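Hard water and the shared kitchens

Limescale has been a regular complaint at Mulby House this year. In October we had the water tested on all three floors and the result came back at 380 milligrams per litre, well into the very hard range. The two kettles replaced in spring are already furred up, and the taps on the second floor have lost a good deal of pressure.

Pandeo has quoted 3,000 pounds for a softener on the main supply, fitted over one morning. Shared between the 33 flats, it would come out of the reserve fund and there would be no extra charge this year. The kitchen taps would stay on unsoftened water for drinking.

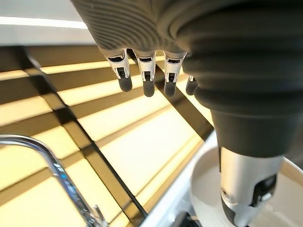
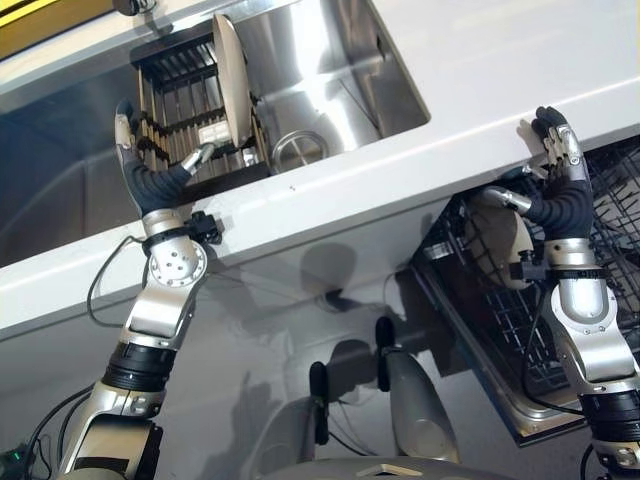 Zoia Antoniuk would rather see the money spent on the pipes first. In her view a softener will do little for the second floor while the old valves are still in place, and she has asked for a price on those before anything is signed. Pandeo will send one by the end of the month.

Until then, please descale the shared kettles once a fortnight. White vinegar is fine: half fill the kettle, top up with water, leave it for 40 minutes and rinse twice. Shower heads can be soaked overnight in a bag of the same mixture. Don't use vinegar on the stone worktop in the ground floor laundry, as it marks the surface.

Comments on the quote go to Demyd Romaniuk in the office, or in the box by the post shelves.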